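Kapitel 4
Ordnung auf der Arbeitsfläche

Wer zum ersten Mal an einem fremden Werktisch steht, der kennt das Gefühl: Man möchte gleich loslegen, und dann liegt doch alles irgendwie im Weg. In der Lehrwerkstatt von Nillevbridge beginnt deshalb jeder Donnerstag mit einem ruhigen Blick über die Fläche -- und erst danach, liebe Leserinnen und Leser, mit der Arbeit selbst.

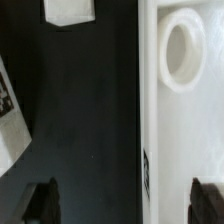 Warum nimmt man für kleine helle Teile gern eine dunkle, matte Unterlage?
Helle Kanten heben sich auf ihr deutlich ab, und es spiegelt kaum etwas, sodass man auch nach zwei Stunden noch mühelos findet, was man sucht.

Im Folgenden räumen wir gemeinsam mit Rafferty Lindqvist einen solchen Platz ein, ganz gemächlich und in drei Schritten.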